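The Tray from Bonley

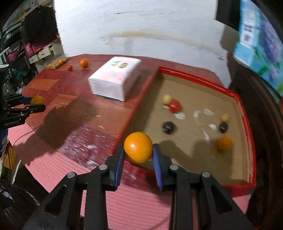

Mandarins at the table, with the red tray and the tissues.

The tray came with Pacita Malabanan from Bonley, wrapped in a towel inside her suitcase. It had red walls and a floor the colour of parcel paper, and on that floor she put the balls, two pale yellow, two black and one red. When she was a girl her father kept such a tray in his shop, and customers who could not decide what to buy would roll a ball and let it decide for them.

"And the mandarin?" asked Hauke Kettler.

"The mandarin is for the house," she said. "The house must also play."

They played on Friday evenings, in the room behind the stairs in Jorkbridge, at the dark red table. Hauke brought the fruit. He bought it at the market when the stalls were closing, and he took what was left, so sometimes the bag was heavy and sometimes there were only small ones. Once the seller gave him a cherry tomato as well, and Pacita said it should lie on the table with the others and wait for its turn.

The rules were simple, but they were long. Whoever touched the red wall with a mandarin had to tell something true. Whoever hit a black ball had to tell something that was not true, and the others must believe it until the next Friday. The yellow balls meant silence. For the red one Pacita had forgotten the rule, and she was too proud to invent another, so when somebody hit it they all looked at it for a moment and continued.

In December Reshma Zwane came to live on the second floor. She was 53 and had moved 19 times in her life, and she did not like games. She sat near the shelf with the pink boxes and kept her coat on.

"I will only watch," she said.

They let her watch. Hauke hit a black ball and told them that his grandfather had once walked 212 kilometres to return an umbrella. Pacita touched the wall and said that she had not written to her sister since the spring, and that the letter was ready in her drawer without a stamp. After this it was quiet, although no yellow ball had moved.

Reshma took a mandarin from the table. She held it over the near side of the tray for so long that Hauke began to peel another one. Then she let it go. It rolled past the black balls, slowly, as if it was looking for an address, and it stopped against the red one.

"What does that mean?" she asked.

Pacita looked at the ball. She looked at Hauke, who had his mouth full.

"It means that you take off your coat," she said.

Reshma thought about this. She undid the first button, then the second, and asked if there was perhaps a stamp in one of those boxes.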